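Eligibility of a transfer player for the district playoffs

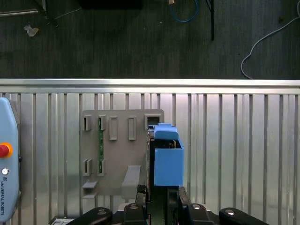 Page 3 of 131

Posted by Iara Maldonado
Rekthorpe Community Help, School and Youth Sports

I am writing on behalf of the parents of a junior who moved from Aguirre High School to Rekthorpe High School in July. The student played varsity football at Aguirre for two seasons as a linebacker. The family sold its house and now lives full time within the Rekthorpe attendance zone.

The athletic office has cleared him for regular season games. However, the coach has told the parents that a separate form is required before the district playoffs, and that the form must carry the signature of the principal at the former school. Aguirre has not replied to two requests. The family would like to know whether the playoff form is in fact separate from the transfer form, and what may be done if the former school does not sign. They would also like to know whether he may practice with the team in the meantime.

Caroline Urio

The two forms are separate. The transfer form establishes residence and is kept by the new school. The playoff form is a roster certification, and it is submitted by the athletic director for the whole team. Individual families do not file it.

The former principal's signature is required only on the transfer form. If your student has been cleared for the regular season, that signature should already be on file, or the district office should have accepted other proof in its place. Please ask the athletic director at Rekthorpe to confirm which of the two applies. The request should be made in writing and should include the student's full name, grade, former school and date of enrollment.

If the signature is missing, the district office may accept the following:

A closing statement or signed lease for the new home
A utility bill in the name of a parent or guardian
The withdrawal record from the former school

The withdrawal record is issued by the registrar and does not pass through the principal. In most cases it can be obtained by telephone.

A student who is cleared for regular season games may practice with the team. Practice is not affected by the roster certification.

Kimutai Gachanja

My nephew went through this when he came over from Hirnutard. It took them forever and he missed the first playoff game, a loss at home. I would go to the office in person. Bring everything.

Josphat Muriithi

I agree with the reply from Caroline Urio, with one addition. The roster certification lists no more than 80 players. At a large school, a late transfer is sometimes left off for that reason alone, and the family is told that a form is missing. The parents should ask whether his name is on the list before they pursue the signature any further. Corrections are accepted until 3 p.m. on the day before the first playoff game, and must be sent by the athletic director.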